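3.2 Serving vessel and perceived bitterness

The second part of the study dealt with the vessel in which the beer was served. Small breweries differ a good deal on this point. Of the taprooms that answered our postal survey, most poured tasters in glass, but a sizeable group used plastic cups on busy days, and a few charged extra for glass. Galbraith and Cowie had suggested that drinkers mark down a beer served in plastic, though their panel knew which vessel was which and tasted only one style.

We used a single pale ale brewed by Grilwood at its Dudley site. It was kegged in December and held at cellar temperature until the sessions began. A total of 148 people took part. Each was given two tasters of the same beer, one in a stemmed glass and one in a clear plastic cup, with water and plain crackers in between. The order was set by drawing cards. Half of the panel tasted in the usual way. The other half wore a blindfold and drank through a straw, so that neither the look nor the feel of the vessel could guide them.
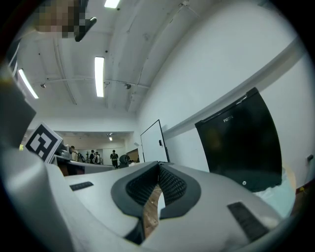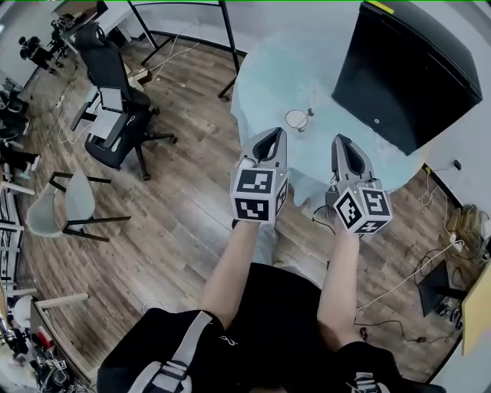 Figure 4. Two views, both including hand-held gripper equipment.

Did the vessel change how bitter the beer seemed? Among those who could see and hold it, the beer in plastic was rated slightly more bitter than the same beer in glass, while the blindfolded group gave the two tasters nearly equal marks.

Scores were given on a printed line scale running from "not at all bitter" to "extremely bitter". Panel members were also asked what they would expect to pay for a full serving. Here the gap was wider. Those who saw the plastic cup named a lower price, and several wrote on the form that it reminded them of festivals or of outdoor concerts. Regular visitors to taprooms made less of the difference than people who drank mostly at home.

Two limits should be noted. The pour was small, and a drinker who finishes a full glass may judge it differently from one who takes three sips. The straw also cuts down the aroma that reaches the nose, and this alone could have made the two vessels harder to tell apart. Pillay and Tsolakis avoided the problem by having an assistant hold the vessel to the lips, a method we found too slow for a panel of this size. A repeat with a darker beer is planned at the same brewery.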